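Apprendre un geste à un robot

Un robot ne devine pas une tâche : une personne la lui montre. Il existe deux méthodes. La première consiste à tenir le bras et à le déplacer à la main. La seconde utilise une manette : c'est la commande à distance. Avec le logiciel Trekulach, l'exercice se fait dans un décor calculé par ordinateur.
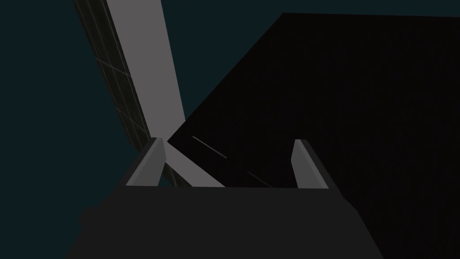
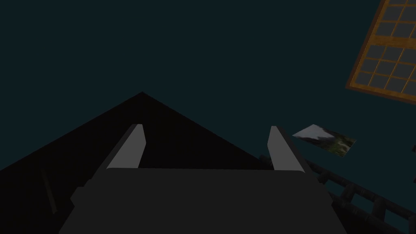 La pince a deux doigts, écartés dans les deux vues.

Pendant l'exercice, l'ordinateur note la position du bras et l'ouverture de la pince – c'est une démonstration. Une seule ne suffit pas. À l'atelier Trerkus, on en a enregistré 897 pour une même tâche. Le programme les compare, puis calcule quel mouvement faire dans chaque situation.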